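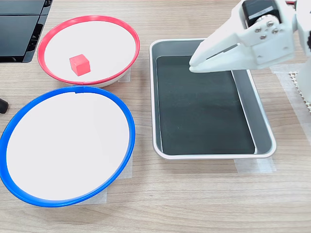 *Sorting practice with the Rulden set: cube in the red-rimmed bowl, blue-rimmed bowl and tray empty.*

## Rulden Sorting Set for Classes and Clubs

A table kit for students who are writing or training their first pick-and-place routines. It goes with the white Nirkier arm and gripper, sold separately.

**In the box**

- 1 bowl, red rim
- 1 bowl, blue rim, larger
- 1 metal tray with dark lining
- 6 small cubes
- Clear tape for fixing the bowls and tray to the table
- Task cards, numbered 1 to 14

Cards 1 to 4 use one cube and one bowl. The tray comes in at card 5. The last card follows the rules of the Hestano club round, held each December: one cube, three stops, no hands on the table after the start.

Tape the parts down before teaching positions. If a bowl shifts, teach that position again.

**Details**

| | |
|---|---|
| Item no. | 127 |
| Group size | 2 to 4 students |
| Arm included | No |
| Spare cubes | Sold in bags of 6 |

Task cards written by Arwel Jarman. Card 9 was corrected on 15 Aug 2024; owners of older sets can ask for a new one by mail.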